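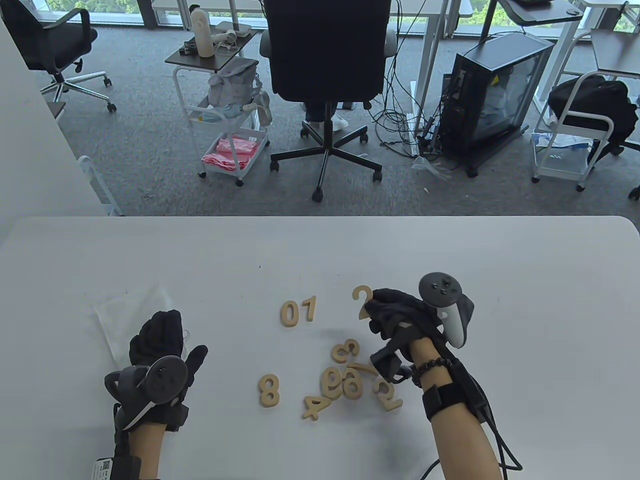

Wooden numbers, loose on the table

Wooden number set: can't tell the 6 from the 9, and what finish to use?

Posted by Aiman Setiawan, February 2018, in Kids' Stuff and Craft

Hi all, first time posting in this bit of the site, I usually just lurk in the garden section. I've picked up a bag of loose wooden numbers for my niece (she turns four soon and is mad about counting everything, stairs, peas, dogs on the walk home). They're the chunky sort in a pale tan colour, no paint on them at all, and they came from a market stall with no instructions or box.

Two things I'm stuck on. First, the 6 and the 9. When I tip the whole lot out on the table I honest to goodness can't say which is which. There were two curly ones lying over each other and I just grabbed one and called it the 9. I also seem to have more than one 2, so I'm guessing the bag was made up for somebody's house number or a cake or something, and I don't know if that matters.

Second, I'd like to colour them, or at least put something on them so they don't go grubby straight away. My brother-in-law reckons leave them bare. My sister wants rainbow. What would you do? I've got a small tin of Jodis wax in the shed but it's for furniture, and I don't know if it's okay for a kid who still chews on things.

Oh, and do they need to stand up by themselves? I'd love her to be able to make a proper row along the windowsill.

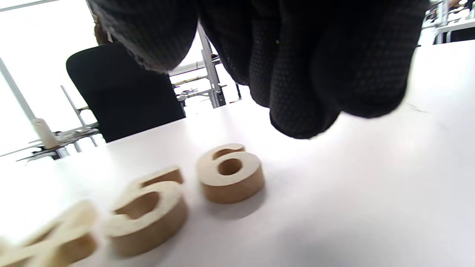

3 min read

Bayu Manurung
Standing up won't be a worry if they're nice and thick. I've had 4, 5 and 6 in a row on a white table and they looked great, sort of marching along on a diagonal. Thin ones are a pain, one bump of the table and the whole lot goes over, so check the 7 and the 4 on your sill before you promise her anything. Those are the ones that gave me grief in our old set. The 7 has hardly any foot on it.

On the 6 and 9, have a close look at the two of them side by side, right way up. If the maker used the same shape for both then it doesn't matter a bit, you've got one of each whichever way you flip them. In some sets the tails are a little different and you can pick them once you know. We put a pencil dot on the bottom edge of ours so the kids knew which side sat on the table. Took two minutes and it's still there years later. A dab of coloured paint on the base would do the same job if pencil's too faint.

The spare 2 is a bonus! With one of each you can't make 22, and my boy was very cross about that for most of a December. With two of them she can do 22, and 122, and so on. We used to play "biggest number you can make", then swap the pieces around and do the smallest. She's maybe a bit young for that yet, but give it a year. Ours was obsessed with 593 for some reason and it lived on the bookcase for ages.

If you're painting, sand first. I used 200 grit, just a light go over the edges and inside the holes of the 6, 8, 9 and 0. That's the fiddly bit, wrap the paper around a pencil. Wipe the dust off with a damp cloth and let them dry properly. Then I'd colour the faces and leave the sides bare, because I like seeing the wood. Your sister can still have her rainbow.

Don't use the furniture wax unless the tin says it's fine for toys. Ring the number on it and ask if you can't tell.

Nustell
Agree with Bayu about the wax. Food colouring in water works too, it soaks in and you still see the grain. Try it on the spare 2 first.

Aiman Setiawan
Thanks both, that's a big help. Pencil dots it is, and I'll sacrifice the extra 2 to the food colouring tonight. I've also found an old drawstring bag in the cupboard that should hold the lot when she's done with them.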